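Provenance Researcher (Fixed Term), Department of Objects and Archives

The Susard Collection seeks a provenance researcher to document the ownership history of its holdings of European silver, ceramics and small bronzes. The post is full time, for a fixed term of two years, and is based in the study building at Rullcombe. It reports to the Head of Collections Records, Lemlem Bogale.

Background

The collection holds the greater part of the former Paucar cabinet, acquired in several lots and accessioned under a numbering system that was later abandoned. The earliest inventory that can be tied to the cabinet is dated 1777. It refers in places to a list of 1760, now lost, of which only extracts survive in the correspondence files. Many entries in the two sources describe the same piece in different terms, and weights are given in at least two local standards. Over 70 objects have a gap in their recorded ownership that current staff have not been able to close.

Existing object files vary in quality. Some contain original invoices, customs papers and dealer stock cards. Others contain a typed card and nothing else. Sale catalogs annotated by former curators are shelved separately and have not been indexed.

Duties

The researcher will:

Review object files and record every change of ownership, with the source for each statement cited in full.

Match entries in the 1777 inventory to objects now in the collection, and note the grounds for each match and the degree of confidence.

Transcribe dealer marks, stock numbers, labels and inscriptions found on objects, mounts and cases. Handling is done with the registrar present.

Correspond with auction houses, public archives and the heirs of former owners. Letters to heirs are cleared by the Head of Collections Records before they are sent.

Enter results in Ramura, the collection database, following the house style for names, dates and uncertain attributions.

Prepare a written report on each group of objects as it is finished. Reports are deposited in the curatorial files and may be published in part.

Qualifications

Required: a graduate degree in art history, history, archival studies or a related field, or equivalent experience – applicants relying on experience should state clearly what it consists of. Reading knowledge of German and French, including eighteenth-century handwriting in at least one of the two. Demonstrated work with primary sources such as inventories, account books or dealer records.

Preferred: familiarity with silver marks and historic systems of weight; experience with a museum database; reading knowledge of Dutch.

Conditions

The working week is Monday to Friday. The reading room opens at 9:30, and staff may start earlier by arrangement.
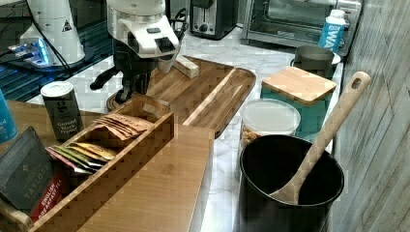 Travel to outside archives is expected and is paid for by the collection at standard rates. Remote work is possible one day a week, except during scheduled object examinations. The post does not include housing.

Notes, transcriptions and reports produced in the course of the work remain the property of the collection. The researcher may publish under their own name with written consent, which is normally given once the relevant report has been deposited.

How to apply

Send one PDF file containing a cover letter, a résumé, the names of two referees and a writing sample of no more than 4 pages. The sample should show the use of footnotes to archival sources. Published and unpublished work are both accepted – jointly written pieces are accepted if the applicant's share is marked.

Applications are read as they arrive, and the posting closes at the end of July. Interviews include a short transcription exercise from a reproduction of an inventory page. Dictionaries may be used.

Questions about the duties may be sent to Lemlem Bogale. Questions about the application process, including work permits and access to the building, should go to Nhi Vương in the personnel office.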